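Seasonal Movement in Plank Floors: A Survey of 22 Rooms in Neltby
Osian Watkins and Rhodri Jarman
Building Science Project Report, Monday, April 18, 2022
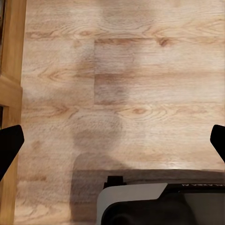
Figure 1. Light wood-look floor with staggered end joints (computer rendering).

1. Introduction

Wood and wood-based floors take up moisture in humid weather and give it off in dry weather. The boards change in width as they do so, and the change appears at the seams as gaps or, in the opposite case, as raised edges. The effect is well documented for new construction. Less is written on older houses where a plank floor has been laid over an existing subfloor. This project measured seam gaps in rooms of that kind in Neltby.

2. Method

Twenty-two rooms in five houses were surveyed. Each room was visited in July and again in the heating season. A steel feeler gauge was used at marked points along the long seams, with 117 points in total. Points within a hand's width of a wall were excluded because baseboards made them hard to reach. Relative humidity was logged in each room for two days before each visit with a Sultach hygrometer set on the floor.

Board width, laying direction and subfloor type were recorded on a paper form. End joints were measured separately and are not included in the main results. Houses were heated in one of two ways: hot-water radiators or forced air.

3. Results

Gaps were wider in the heating season at most points. The largest changes were found in the Jonham Street houses, both of which have forced-air heating and wide boards. Rooms with radiators showed smaller changes, though the pattern was less clear on upper floors.

Laying direction had no effect that we could separate from room shape. In long rooms with boards running the short way, gaps tended to collect at a few seams – usually near a doorway – while the seams between them stayed closed. Averages for such rooms are therefore a poor guide to what an occupant would notice.

4. Sources of error

The feeler gauge was read by both authors, and our readings differed at points where the board edges were rounded. Where this happened the smaller value was kept. One hygrometer in the Ifans Road house was moved between visits, and the humidity data for that room were dropped. The gap data were kept.

Five houses is a small sample. The two heating types were not evenly split, and the forced-air houses also had the widest boards, so the two factors cannot be told apart with these data.

5. Further work

A repeat survey should add narrow-board floors in forced-air houses. Subfloor moisture should be measured directly with a pin meter at the same points as the gaps.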